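My Semester With the Clitari Hand Kit
Robotics Elective, Project Report, September 2023

So for my project I got to review the Clitari two-hand kit, which our department rents from Drondley, and I was way too excited about it (I read the setup guide twice before the first lab). My plan was simple: see if a beginner could get the kit doing table chores with the stock software and no extra code.

Setup took me three lab sessions, mostly because of the calibration menu. Both hands have to be zeroed separately, and the app doesn't tell you when you've skipped one – I skipped one. After that I moved on to practice poses with a pink plate on the table, fingers up and bunched together before each reach.

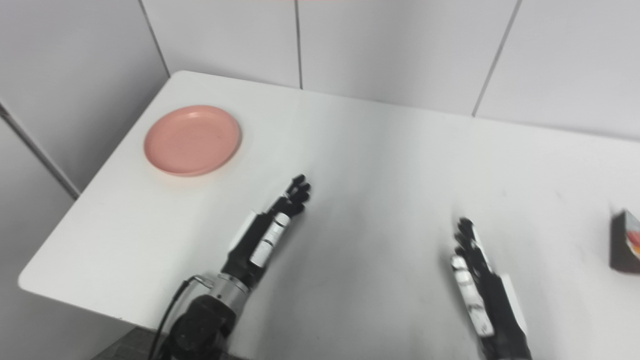
Evangelia Panagiotou thought I should have started with the grip force settings, and that anyone renting the kit for a single semester would be better off leaving the finger poses at their defaults.

Fair point! I did go back to the force page later, and it's the best part of the app. One slider per finger, big numbers, an undo button. The log is less fun. It stops at 2000 lines and then quietly writes over the oldest ones, so I lost my early notes from March and had to redo them by hand.

I kept the plate over by the left hand for most of my work, so I could learn one side properly first.
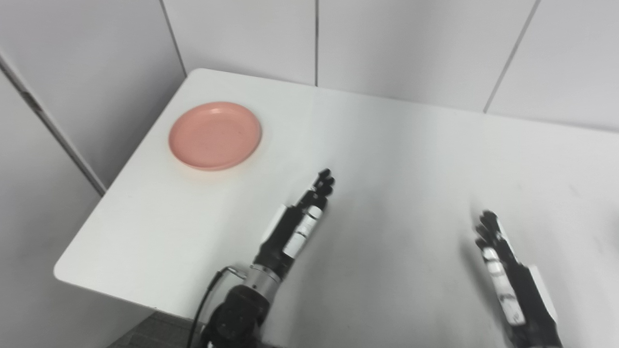

Would I rent it again for another class project? For a full semester I would, but a month is too short to get past calibration.

My settings are saved on the lab computer under Pollock, profile 94, if the next group wants them.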